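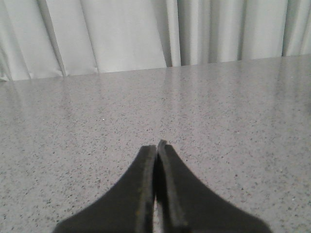

Leave it six minutes fast, one resident told the Sesham town council on Tuesday night, and everyone will go on catching the bus.

The remark got the longest applause of an evening that was supposed to be about storm drains. The council had set aside a short slot at the end of its agenda to approve the correction of the clock on the old Hollis Building, which has run six minutes ahead of the rest of the time zone for as long as most of the room could remember. The drains were dealt with briskly. The clock took until closing.

At issue is a quote of $588 from Holtance, the clock and bell company that looked over the works last fall as part of the building's insurance review. The company's report found the movement in good shape, the hands sound and the paint "tired." It also noted, in a sentence that has now been read aloud at two public meetings, that the clock was wrong.

Few people in Sesham dispute that. What they dispute is whether it's a problem.

The downtown bus to Valtham leaves from the stop across the street, on the hour, by the driver's watch. Regular riders glance up at the Hollis clock, see that they've missed it, and walk over and get on. Several speakers described this as a system. One said she had raised a family on it. Another said that when he first moved to town he spent a whole winter believing the buses were late, and had written to the transit office about it, and had received an apology.

The council's position, as laid out in a memo handed around at the door, is that a public clock should tell the public the time. The memo runs to 3 pages and includes a map of the downtown, on which the clock is marked with a star, in case anyone had been unable to find it.

Some 200 people came to the meeting, which the chair said was more than turned out for the school bond. The overflow stood in the hallway next to the vending machine and followed along as best they could. A motion to limit speakers to a set time failed after a disagreement over which clock would be used to enforce it.

Support for the repair was thinner but determined. A downtown shop owner said that visitors set their watches by the building and then show up early to lunch, and are hungry, and take it out on the staff. A music teacher said she was tired of explaining it to new students. One man said he lived within sight of the clock and had been punctual all his life without knowing it was an accident, and that he would like to find out what kind of person he was.

There were also compromises. One speaker suggested fixing the side that faces the street and leaving the side that faces the parking lot, so that people could choose. The council's staff said both faces run off the same shaft. A second proposal, for a small plaque beneath the dial reading "Subtract Six," was received with more warmth than the council seemed ready for, and was referred for study.

Valtham came up more than once. Its own tower clock was corrected some years ago and has since stopped. Speakers on both sides claimed this as evidence.

How the clock got ahead in the first place isn't settled. The building's maintenance log, kept in a binder in the basement, has a page headed "Clock" with one entry on it, and the entry says "Oiled." An older story holds that a bank manager moved the hands on purpose to get his tellers back from lunch. The bank is long gone and left no word on the subject. Holtance's report suggests, a little flatly, that somebody set it in a hurry after a daylight saving change and meant to come back.

The cost, at least, drew little fire. One council member pointed out that $588 was less than the town had spent on the banner for last summer's street fair, and was told from the floor that the banner had the wrong date on it too.

In the end the council voted to put the matter off and to keep the Holtance quote open in the meantime. It also asked staff to find out whether the work could include touching up the numerals, which even the clock's friends agree have seen better days. Written comments can be dropped off at the front desk of town hall before the next meeting, later in February. The desk closes at five, and a clerk confirmed that she goes by her phone.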